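Terport opens a stitching room for surgical trainees, and I get to tell you about it

FOR IMMEDIATE RELEASE
Wednesday, July 17, 2024

Hello from Terport! I'm Shabnam Marwat, I look after the teaching side of things, and I've been pestering everyone in the building to let me write this one myself. We've got a new suturing practice room, it opens its doors to its first full course in September, and I'm far too pleased about it to hand the job to anyone else.

The room is called the Awwad Room and it's on the ground floor of our Buvley site, where the old print store used to be. If you ever visited us before, you'll remember it as the place with the shelves that leaned. The shelves have gone. We now have nine stations, proper lighting, a sink that drains and a long bench down the window side where people can sit with a needle holder and a cup of tea (the tea stays at the far end, before anyone writes in).

What's it for? Stitching. Only stitching. We run plenty of courses that cover a whole operation from start to finish, and they're good courses, but the same comment kept coming back on the feedback forms. People wanted more time on the small stuff. They wanted to throw the same stitch again and again until their hands stopped arguing with them. On a busy two-day course you might get an hour of that, and then it's on to the next topic and you never quite find out whether your knots are any good.

So we've built a course that is nearly all practice. It lasts 42 hours, spread over six weeks in the evenings, and each group has the same tutor all the way through. We start with plain interrupted stitches by hand, move on to running ones, and then do the whole lot again with instruments. The last two weeks are spent on robotic suturing, and that's the part most of the early applicants have been asking me about.

Our lead tutor is Fabrice Mallet, and I asked him for something I could put in here. "I tell every group the same thing on the first evening," he said. "Slow down. You will think you are already slow. Slow down again. The thread will tell you when you have pulled enough, but you have to be looking at it and you have to give it a moment."

Fabrice has been teaching in one form or another for longer than he'll let me print, and he is very funny about bad knots, including his own. He's joined by Issa Matar, who takes the evenings on hand technique, and Fadi Rawashdeh, who takes the instrument sessions. There's also Fadi Nassar, who runs bookings. Yes, two Fadis. If you ring up, please say which one you want — it saves a lot of walking up and down stairs.

We ran a pilot in the spring with 40 trainees, and I sat in on as much of it as I could. I'm not clinical, so a lot of it was new to me, and I think that helped, as I kept asking the questions people are too shy to ask. Why that length of thread? Why did you let go there? Why is everyone suddenly so quiet? (They were tying off. It gets very quiet when people are tying off.)

A few things changed after the pilot. The evenings now start half an hour later, so that people coming off a shift have a chance to eat something. The stools are a different height. We also cut one of the lectures altogether and gave the time back to practice, and the person whose lecture it was took it very well. Thank you, Issa.
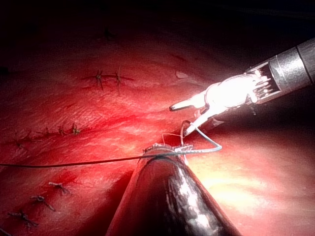 Knot tying is where most of the new course time has gone, and if you only come along for one part of it I'd make it this one. Getting the needle through is the bit that everyone frets over beforehand, and then they reach the knot and find that's where the evening disappears! Fadi Rawashdeh teaches it with a lot of stopping and looking. Where's your thread going, what are your jaws doing, how much slack have you left yourself? With the grasper open in a V like that and its lower jaw close in by the thread, there's plenty to talk about before anybody moves another inch, and he'll happily keep a group on a moment of that kind until each of them has said what they would do next. He's also keen on people looking back along the stitches already in place, as it's easy to get so wrapped up in the new one that you forget about the rest of the line.

Each trainee keeps a practice log, which is a plain paper booklet made for us by Tradow. We did think about an app. Then we remembered that people's hands would be busy, and that a pencil is cheap. There's a page for every evening, with room for the tutor's notes and a bit at the bottom for your own grumbles. I've read quite a few of those grumbles with permission and they're the best thing in the booklet.

Now the practical details. The course costs 300 pounds, and that covers everything you'll use in the room as well as the log. You need to be in a surgical training post or about to start one. You don't need any experience of robotic work, and please don't be put off if the person next to you has some. Groups are kept to one person per station, so places do go quickly, and we'll open a second set of dates if the first fills up.

If you can't manage six weeks of evenings, talk to us anyway. We're looking at a weekend version for people who live further off, and the more of you who ask, the easier it is for me to argue for it.

There'll be an open evening before the course begins, with all the tutors in the room and a chance to try a station for yourself. Partners and parents are welcome too. At the pilot's open evening somebody's mum, a retired dressmaker, had a go at the hand stitching and Fabrice tried to recruit her on the spot.

To book a place, or to ask about the open evening, contact Fadi Nassar in the Terport bookings office. Journalists who'd like to visit the Awwad Room or speak to one of the tutors should get in touch with me, Shabnam Marwat, at the Buvley site. Mornings are best.

ENDS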